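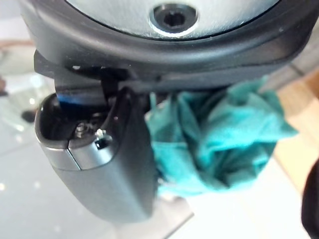 Grastley News, issue 30, page 9

Folding morning in September. Teal ones first, then black. Wrinkles fine, knots not! Please shake everything out before it goes on a pile, and keep the darks apart form the teal. Same as last time.
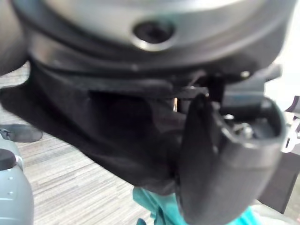 Black cloth, with turquoise below.

Start 9 a.m., Eltow Room, side door. Bring a bag if you have one, any size. Still short of hands for the second half, so tell Iason Kalogeropoulos if you can stay on. Tea after. Parking at Valer only, teh front lot is full.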